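Reissue of the Hekach album: same mix as the original vinyl?

I have the first Hekach LP on the old Pichler pressing and it has gotten pretty worn. Plutell put out a reissue in November, limited to 300 copies, and the shop near me still has one for 90 dollars. The sticker says "remastered" but says nothing about the mix. On my copy the bass is very low on side two and the singer comes in early on track 5. Does anyone know if the reissue uses the same tapes? I also saw that they are touring the whole album and wonder if the set is worth the trip.

Pirmin Danzer
2021-12-24

Halier

Same mix, new master. I have both. The early vocal on track 5 is still there. The bass is a little louder on side two, but I think that comes from the cutting and not from a remix. The sleeve is thinner than the Pichler one and the lyric sheet is missing. For 90 dollars I would want the lyric sheet.

If your old copy is only dirty, get it cleaned first. Mine sounded much better after a proper wash.

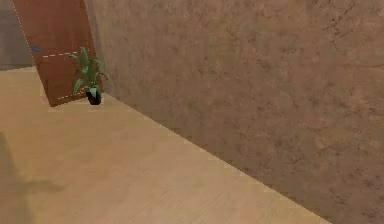 Brown mottled wall, pale floor

As for the tour, I went to one of the early dates. They play the album in order, then a short break, then singles. The support band was fine. Bring earplugs.

Mechthild Zaugg

A small correction to the above. The lyric sheet is not missing from all of them. The first 100 copies had it and the rest did not. Ask the shop to look at the number on the back of the sleeve before you pay. Mine is in the first batch and the sheet is a plain black and white copy, folded once.

I can't say anything about the tapes. Plutell did not answer my email.

plutfan

just buy it, they never repress anything. i waited on the second album and now it costs way more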